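# Dorkar 手持夹爪:安装、保养与维修

Dorkar 是 Mundosero 的双指手持夹爪,主要用于床品、衣物和小件物品的整理示教。本页内容以 2021年1月 的版本为准,适用于现行机型。
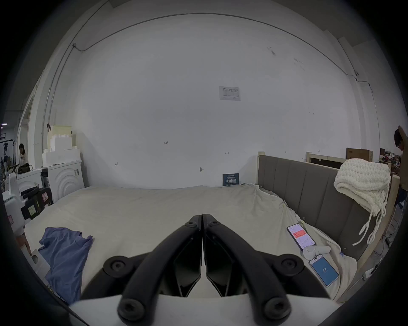

有用户来信说,换完指板以后夹爪合得上,但是夹薄布总从一侧滑出去,把螺钉全部拧到最紧也没有改善,想知道是不是指板本身有问题。

多数情况下指板没有问题,是左右两侧的预紧不一样。螺钉拧得越紧,关节的阻力越大,先到位的一侧会把布推向另一侧。请按下文“更换指板”一节重新做一次对中,再判断要不要换件。

## 结构说明

夹爪由白色底板、左右两根黑色弧形手指和手指下方的黑色指板组成。手指较粗,外形圆滑,关节处有黑色圆头螺钉,每侧两颗。指板带折角,向中间合拢,闭合后在正中形成一条合缝。

底板后面是握把,握把内部有扳机、连杆和回位弹簧。松开扳机,手指张开;扣下扳机,手指闭合。整个传动部分没有电机,开合完全由手上的力带动,操作者能直接感觉到夹持的轻重。

底板后上方的支架用来装广角相机。相机负责记录画面,握把内的行程传感器负责记录开合量,两路数据在 Vakham 记录盒里对齐时间后保存。Vakham 需单独订购,已经有记录盒的用户只买夹爪即可,接口相同。

## 开箱

打开包装后先核对装箱单。单上应有以下各项:

- 夹爪主体,出厂时手指和指板已装好
- 相机支架及固定螺钉
- 行程传感器连接线
- 备用指板一副
- 内六角扳手
- 对中片
- 检验卡

检验卡上有序列号和出厂时的行程读数,请和夹爪放在一起保管。以后重新标定时要用到这组读数,卡片丢失可以凭序列号向我们补要。序列号也刻在底板背面,拆下相机支架后可以看到。

运输时指缝里夹着一片泡棉,使用前取下。不要在泡棉还没取下的时候扣扳机,连杆会受到不必要的力。

## 首次安装

安装时把夹爪平放在干净的桌面上,底板朝上。

1. 取下指缝间的泡棉,缓慢扣动扳机几次,手感应当均匀,中途没有台阶。
2. 把相机支架放到底板后方的定位槽里,先用手带上螺钉,不要拧紧。
3. 装上相机,镜头朝向手指一侧。
4. 把行程传感器的线从支架下面穿过,插到握把尾部。线要留出弯曲的余量,不要贴着扳机走。
5. 打开预览,调整支架角度,然后拧紧支架螺钉。
6. 把线固定在握把尾部的线夹里。

第五步的角度最影响后面的记录质量。手指闭合时,两根手指应落在画面下方居中的位置,指尖朝向前方,底板露出一条,压在画面下沿。手指上方要留出足够大的区域,能看到要夹的东西和它周围的环境。整理床面时尤其要注意,床单面积大,支架压得太低的话,画面里只剩下眼前一小块布,后期很难判断手在床上的什么地方。

支架也不要抬得过高。抬高以后能看到更多房间,指缝却会离开画面,夹没夹住就看不出来了。

广角镜头会让画面四周的直线变弯,墙的上沿、门框都会显得带弧度。这是镜头的正常特性,不需要靠转动支架去纠正。判断支架正不正,看合缝是否竖直即可。

## 行程标定

下面几种情况要重新标定:第一次使用,更换指板或回位弹簧,松开过手指关节上的螺钉,以及夹爪跌落之后。

标定前把夹爪和记录盒都通电放置 10 分钟,让传感器读数稳定下来。然后按下面的顺序做:

1. 松开扳机,手指完全张开,在记录盒上按“张开”。
2. 慢慢扣到底,手指完全闭合,保持不动,按“闭合”。
3. 松开,再扣到底,看读数是否回到同一个位置。
4. 把对中片夹在指缝里,看读数是否落在检验卡标出的范围。

第三步如果两次读数差得明显,先不要存盘。检查连接线有没有插到底,再检查扳机根部有没有线头或绒毛。整理衣物的场合绒毛很多,堆在扳机根部以后扣不到底,读数就会飘。

标定结果保存在记录盒里,和夹爪的序列号绑定。一台记录盒轮流配几把夹爪使用时,换上夹爪后要在菜单里选对序列号。选错了也能照常记录,但开合量是错的,而且从画面里不容易看出来。

## 开工前的检查

每次开工前花一点时间看以下各处:

- 手指闭合后,合缝上下一样宽,没有错边
- 关节处的螺钉没有松动,用手指拨不动
- 指板表面没有油、胶和结块的灰
- 底板没有裂纹,尤其是靠近手指根部的位置
- 镜头干净,支架不晃
- 扳机松开后能自己回到头

手指是黑色的,关节处的螺钉也是黑色的,光线暗的时候松没松看不清楚,要用手摸。有的用户在螺钉和手指的交界处点一道浅色漆,螺钉转动以后漆线会错开,这种做法我们不反对。漆不要点到指板上。

## 在床面上使用

床面软,夹爪往下压的时候床单会跟着陷下去,指尖容易把下面一层也带起来。做单层布料时,先让手指张开,指尖轻轻贴住布面,再往前推出一个小褶,然后闭合。张着手指直接往下扎,布会从两侧跑开,指尖也容易顶到床垫。

衬衫一类的衣物从袖口或肩线开始夹比较稳。扣子处尽量避开,硬扣被夹在合缝里,会在指板上留下压痕。压痕不深可以继续用,夹薄布时如果从压痕处漏布,就该换指板了。

手机、遥控器这类表面光滑的小件放在床单上时,建议从侧面夹,指尖先贴住床面再合拢。从上面往下夹,物品会被压进床单里,松手以后位置也变了。手机屏幕不要直接受指尖的压力,指板边缘虽然倒了角,时间长了会嵌进沙粒,能划伤屏幕。

靠近床头板操作时注意手腕的转动空间。床头板是软包的,碰上去不会损坏夹爪,但会把支架顶歪,支架歪了之后合缝在画面里会偏向一边。碰过之后看一眼预览,偏了就停下来调好再继续。

粗针织的毯子和带流苏的织物容易缠进关节。做这类织物时少量多次地夹,每次松开后看一下关节里有没有线圈。缠住了不要硬扯,扣紧扳机再慢慢松开,让线圈自己退出来,退不出来就松开外侧的螺钉取。

## 清洁

收工后用干的软布擦手指和指板,用小毛刷清理关节和扳机根部。指板上有胶或污渍时,布上蘸少量清水擦,擦完晾干。不要用酒精,指板表面的防滑层会变硬。也不要用压缩空气对着关节吹,绒毛会被吹进连杆里面,以后更难清。

白色底板容易显脏,可以用橡皮擦掉手印。底板上不要贴胶带或标签,胶带边缘翘起后会挂布,出现在画面里也会干扰识别。

镜头用镜头布擦。擦镜头的时候握住底板,不要握着支架用力。

## 润滑

夹爪每开合 1200 次做一次润滑,次数在记录盒的“保养”页里可以查到,做完以后在同一页清零。

润滑点在连杆的销轴处,打开握把侧盖后可以看到。每个销轴点一小滴轻质机油,扣动扳机让油进去,再把溢出来的擦干净。手指外侧的关节不加油,关节里垫的是自润滑垫片,加了油会吸绒毛,还会沾到布上。

侧盖的螺钉是自攻的,拧回去的时候先反向转到感觉“咔”一下落进原来的牙里,再顺着拧。直接往下拧会另开一道牙,开几次以后侧盖就盖不紧了。

长期不用的夹爪,放之前做一次清洁和润滑,手指保持张开,扳机处于松开状态。不要用扎带把扳机捆住存放,弹簧一直受压,取出来以后回位会变慢。

## 更换指板

指板是消耗件,备件号 3371,左右成对供应,不单卖一侧。旧的一侧和新的一侧厚度有差别,混装以后合缝对不齐。

需要换指板的情形有:防滑层磨亮,折角处发白或者开裂,合缝处有能漏布的缺口。

步骤如下:

1. 断开传感器连接线,把夹爪放在桌面上,手指张开。
2. 松开左侧关节处的两颗螺钉,不要完全取下,松到指板能抽动为止。
3. 把旧指板向前抽出,清掉槽里的灰和绒毛。
4. 插入新指板,折角朝内,推到底。
5. 螺钉用手拧到刚刚带住。
6. 右侧重复同样的操作。
7. 把对中片放进指缝,扣紧扳机并保持住。
8. 按左前、右前、左后、右后的顺序,每颗螺钉拧一点,来回拧几遍直到固定。
9. 取下对中片,开合几次,检查合缝。
10. 接回连接线,重新标定行程。

第八步要交替着拧。先把一侧全部拧紧再拧另一侧,就会出现页首来信里说的现象:合得上,但夹不住薄布。已经拧偏的,把所有螺钉松开,从第七步重做。

螺钉拧到指板不再移动后,再加一点力就够了。拧得过紧,手指张开时会发涩,扳机回位变慢,时间长了垫片也会压坏。检查的方法是松开扳机后听声音,回位正常时手指张到头有一声轻响,发涩的时候没有。

新指板头一段时间表面偏滑,可以拿一块旧棉布反复夹放一阵再正式使用。

## 更换回位弹簧

扳机松开后手指回不到头,清洁和润滑之后仍然如此,而且螺钉松紧合适,可以判断是弹簧疲劳。

打开侧盖,用尖嘴钳夹住弹簧靠后的一端,从挂钩上摘下,再取另一端。新弹簧先挂前端,后挂后端。弹簧有弹出的可能,操作时戴护目镜,侧盖一面朝向桌面中间,不要朝着人。

7月以后出厂的夹爪,后端挂钩改成了闭口,新旧弹簧不能互换。订购时请提供序列号,我们按序列号配货。

## 常见故障

| 现象 | 先检查 | 处理 |
|---|---|---|
| 合缝上宽下窄 | 指板是否插到底 | 重新插入并对中 |
| 薄布从一侧滑出 | 左右螺钉松紧 | 松开后交替拧紧 |
| 开合读数跳动 | 连接线插头 | 重新插拔,仍跳动则换线 |
| 闭合读数到不了底 | 扳机根部绒毛 | 清理后重新标定 |
| 扳机回位慢 | 螺钉是否过紧 | 放松,润滑,必要时换弹簧 |
| 合缝在画面中偏斜 | 相机支架 | 调正后拧紧 |
| 画面和开合对不上 | 记录盒内序列号 | 选择正确的夹爪 |
| 闭合时有异响 | 指板边缘和连杆 | 有裂纹立即停用 |

画面和开合对不上这一项,如果序列号没有选错,请把相机和记录盒都关机再开一次。仍然对不上时保留一段记录发给我们,内容选连续几次空夹就可以,不必夹东西。

夹爪从床沿高度掉到地上之后,即使外观完好,也要检查底板和手指根部,再重新标定。底板有裂纹的不能用胶粘,粘过的底板我们不再维修,只能整块更换。

## 备件

可以单独订购的部件有指板(3371)、回位弹簧、传感器连接线、相机支架、对中片和底板。底板带定位销,需要返厂安装,不建议自行更换。手指本体正常使用不会磨损,断裂时请先联系我们确认原因。

需要多把夹爪同时工作的用户,可以选用 Đào 套装。Đào 是带分格的收纳箱,夹爪张开平放,支架不用拆,每格有线槽,备用指板和工具放在盖子内侧。收纳箱本身不带充电功能。

## 保修和寄修

夹爪主体保修 18 个月,从签收日算起。指板、弹簧和对中片属于消耗件,不在保修范围内,但到货时就有缺陷的可以调换。

以下情况按收费维修处理:底板自行粘补,关节处加油导致垫片溶胀,螺钉过紧造成滑牙,以及使用其他来源的指板。

寄修前请做好以下准备:

- 拆下相机,相机不用寄来
- 指缝里垫上泡棉或叠好的软布
- 附上检验卡的复印件
- 写明故障现象,在夹什么东西时出现,是否跌落过
- 最近一次标定的记录文件一并发来

收到后我们先做检测,报价得到确认以后才开始维修。修好的夹爪会附一张新的检验卡,旧卡作废,记录盒里的标定也要重做。

备件订购和寄修都通过 Mundosero 网站的服务页面提交,填写序列号后会显示与该夹爪匹配的部件。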